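Foire aux questions – Projet Liromura

Vous nous écrivez beaucoup, souvent pour poser les mêmes questions, parfois pour nous signaler que l'article comporte une coquille dans l'équation du coût. Nous le savons. Voici de quoi patienter jusqu'à la version corrigée, prévue en octobre.

C'est quoi, Liromura, en une phrase ?

Une méthode d'apprentissage qui permet à un bras robotique de pousser des objets sur un plan en suivant une consigne écrite en langage courant, du genre « éloigne le cube rouge des autres ». Il n'y a pas de pince. Le bras se termine par une tige, et tout ce qu'il sait faire de cette tige, c'est appuyer contre des choses jusqu'à ce qu'elles bougent.

Pourquoi s'interdire de saisir les objets ?

Parce que la saisie masque les erreurs de planification. Une fois le bloc attrapé, il suit le bras, et l'on peut déposer le tout à peu près où l'on veut. Quand on pousse, le bloc tourne, dérape, emmène son voisin. Il faut corriger en permanence, et c'est cette correction que nous étudions. Une relectrice nous a fait remarquer qu'un enfant de deux ans y arrive très bien. Nous avons pris bonne note de l'état de l'art.

Qu'est-ce que la méthode apporte par rapport à une politique entraînée par simple imitation ?

Une politique par imitation classique prédit le prochain déplacement de la tige à partir de l'image et de la consigne. La nôtre prédit en plus, à chaque pas, quels blocs risquent d'être touchés, puis pénalise les trajectoires qui dérangent ceux dont la consigne ne parle pas. Nous appelons cela la tête de contact. Le nom avait l'air meilleur un lundi matin, devant un tableau blanc.

Sur quelles données le modèle est-il entraîné ?

Sur des démonstrations téléopérées. Une personne pilote le bras sans objectif précis, puis une autre, qui n'a pas assisté à la séance, annote après coup de courts segments : « pousse le cylindre vert vers la gauche », « sépare les deux jaunes ». L'annotation a posteriori coûte moins cher que des séances scénarisées et produit un français plus vivant. Nous avons retiré du jeu les segments annotés « bof ».

Quels sont les résultats ?

L'évaluation principale porte sur 264 essais, avec des dispositions de départ que le modèle n'a jamais rencontrées. Sur ces essais, 37 se terminent par un échec franc, c'est-à-dire que le bloc visé n'arrive pas dans la zone demandée avant la fin du temps imparti. Les essais où le bras finit par réussir après un long détour comptent comme des réussites. Le tableau en annexe donne les durées, pour ceux qui aiment souffrir.

Pourquoi les amas de blocs posent-ils tant de difficultés ?

Un bloc isolé se pousse par n'importe quel côté. Dans un amas, la tige doit se glisser dans un intervalle parfois à peine plus large qu'elle, et le collier qui la surmonte cache à la caméra une partie de ce qu'il faudrait voir. Le modèle travaille alors en partie de mémoire, sur les quelques images qui précèdent.
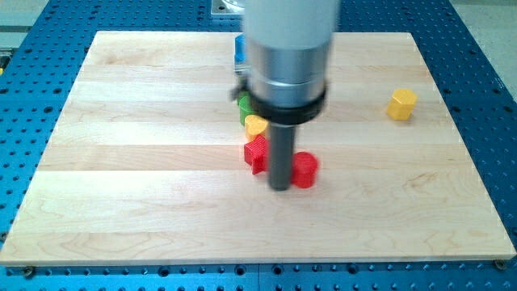 La mémoire en question est courte : sept images. Au-delà, la performance stagne et le temps de calcul grimpe. En deçà, le bras oublie qu'il y avait un bloc derrière le collier et le redécouvre par contact, ce qui est une façon de faire de la perception, mais pas celle que nous défendons dans l'article.

La forme des blocs compte-t-elle ?

Oui, et plus que la couleur. Un cube poussé de travers pivote. Un cylindre debout se déplace assez docilement, à condition de viser près de son axe. Le prisme hexagonal a un comportement intermédiaire, selon que la tige rencontre une face ou une arête. Les stries d'impression 3D, quand il y en a, modifient aussi le frottement. Nous n'avons pas modélisé cet effet, et nous avons été assez honnêtes pour l'écrire en petits caractères.

Est-ce que cela fonctionne sur un autre plateau que le vôtre ?

Boglárka Bodnár a porté la méthode sur la plateforme Penano, avec une surface plus glissante. Sans réentraînement, le bras pousse trop loin – beaucoup trop loin, dans le cas des cylindres. Avec un ajustement sur 11 minutes de démonstrations locales, le comportement redevient présentable. Nous ne disposons pas d'autres essais de transfert et nous nous méfierions de qui en tirerait une loi générale, nous compris.

Faut-il le même bras que vous ?

Non. Le modèle produit un déplacement de la tige dans le plan, à hauteur fixe. Tout bras capable de tenir un outil vertical et d'obéir à ce type de commande devrait convenir. Fixez solidement le plateau à la table. Nous donnons ce conseil avec l'autorité de l'expérience.

Peut-on changer de consigne en cours de route ?

C'est prévu. La consigne est relue à chaque pas, et l'on peut écrire « non, l'autre jaune » pendant le mouvement. Le modèle comprend « l'autre » dans la plupart des cas où il n'y a que deux candidats. Les négations plus élaborées lui échappent, et le sarcasme aussi.

Quelle différence avec Heketetti ?

Heketetti planifie toute la trajectoire avant de bouger, à partir d'un modèle physique des contacts. C'est élégant, et meilleur que nous sur les scènes dont on connaît exactement les frottements. Mio Sekiguchi a écrit une comparaison équitable des deux approches ; elle figure dans le dépôt, sous un titre plus diplomate que celui du brouillon.

Où trouver le code et les données ?

Le code d'entraînement et les poids sont dans le dépôt du projet. Les démonstrations sont hébergées sur le serveur Rweyemamu, qui redémarre chaque nuit à trois heures. Si votre téléchargement s'interrompt à ce moment-là, relancez-le, il reprendra où il en était.

Puis-je vous signaler une erreur ?

Volontiers, par un ticket dans le dépôt, en joignant la consigne exacte et le fichier de journal. Pour la coquille de l'équation du coût, un ticket est déjà ouvert.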